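My Job, the Robot Arm and the Great Bar Muddle

Hi, I'm Orathai Thepsuriya, and I work at Jarnura. You've probably never heard of us, but if you've ever built a wobbly crane or a folding gate out of bright plastic bars with holes in them, there's a chance one of our kits was involved! We pack building kits for schools. A teacher opens a tub, tips it out, and everything the class needs is supposed to be there. My favourite colour is the magenta, in case you were wondering.

A few kids who came through on a school visit in July asked me the same thing: "Do the robots do your job now?" It's a good question, and I gave them a pretty rubbish answer at the time (I had a mouthful of sandwich), so I'm having another go.

First, you need to know what the job was like before. When I started, there were eight of us at one long bench. Schools send back their old kits when they're finished with them, and the parts come to us all jumbled together. Someone had to pick out every bar, look at it, decide what it was and pop it in the right tub. That was me! Pick, look, pop. Pick, look, pop. All day long. I got very quick at it, and I also got a very sore neck.

You might think sorting bars is easy, and for you it is. Your eyes and your hands have been practising together since you were a baby grabbing at your own toes. If I ask you for an orange bar and it's mostly hiding under another one, you don't even think about it. You spot the little strip of orange poking out, push the top bar aside and grab it.

A robot has to have all of that worked out bit by bit. Where does one bar stop and the next one start? Is that thin line of colour a whole bar, or a small piece, or just the edge of something? Which one should come off the pile first?

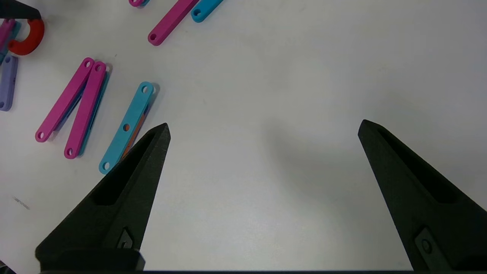
Then there's the grabbing. You've got five fingers on each hand, and they can feel things. Try this at home: lay a ruler flat on a table and pick it up using only two pencils, one in each hand. Tricky, isn't it? Flat things are a real pain, as there's hardly any edge to get hold of. The fingers have to come down in just the right spot, turned the right way, and close without shoving the bar across the table. Go too low and you bump the table. Too high and you've grabbed a nice big handful of air.

Our arm is called Neves. Bijan Dehghan chose the name and won't tell us where he got it. Bijan used to sit next to me at the bench, and these days he looks after Neves. He had to go and learn how to do that, with a proper course and a lot of homework, and he grumbled about the homework just as much as you do. When Neves gets muddled, Bijan works out why. Sometimes two bars of the same colour lying side by side look like one wide bar. Sometimes the light's a bit dim. Once it was Bijan's own lunchbox, and we still bring that up.

So what happened to everybody else? I want to be fair about this part, as grown-ups sometimes skip it. There are two people sorting by hand now. That's Fatemeh Heydari and me. We do the parts that are bent, cracked or sticky (why are they always sticky?) and anything Neves leaves behind. Three of the others moved over to packing and checking the finished kits. Touran Shojaei retired, which she'd been planning anyway. And Nima Azimi left. He liked the bench, he liked chatting all day with his hands busy, and he didn't want to learn a different job. He works at a garden centre in Ganholm now. He's happy there, but I miss him, and I don't think it would be right to tell you the robot arm changed nothing except my sore neck.

My neck is heaps better, though! I get up and walk about more. Last month we sent out 2,905 kits, and the missing-part letters we get from teachers have dropped off a fair bit. I do fewer boring things in a day. I also have more things to worry about, like whether I've set out the tubs in the order Neves expects. If I swap two of them, it will happily put every single bar in the wrong place and never once stop to wonder. A person would say, "Hang on, this looks funny." I used to think that kind of noticing was nothing special. Now it's a big chunk of what I'm paid for.

The word for all this is automation. It means setting up a machine to do a task that a person would otherwise do over and over. You've got some at home already: a washing machine is automation, and so is a toaster that pops by itself. Somebody still has to put the bread in, and somebody still has to notice the smoke.

If your class sends kits back to us, could you please take the tape off the bars first? Neves can't, and Fatemeh and I are running out of fingernails.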